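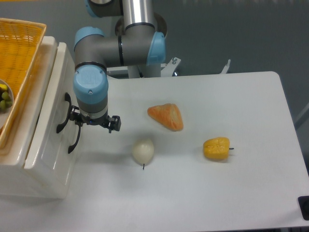 I have been put on a statin, 12 years after my brother was, and I intend to be insufferable about it. The clinic is at Preko, up a flight of stairs I take to be part of the assessment. My blood pressure has been taken there twice, and both times it behaved as if I'd run from Usorness with a piano.

They sent me home with a cuff and a chart. 2 readings in the morning, seated, feet flat, no talking. The dog regards this as an invitation.

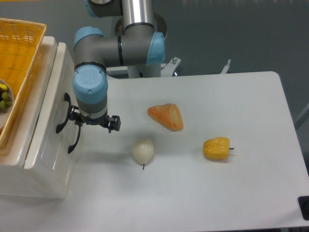 The tablets themselves are small and dull. I read the leaflet, which was a mistake, and had sore legs before I'd opened the packet. Grapefruit is off the menu with the sort I've got, so goodbye to a fruit I last ate in 1991.

The next blood test is in December. Until then it's porridge, and the long way round to the shop.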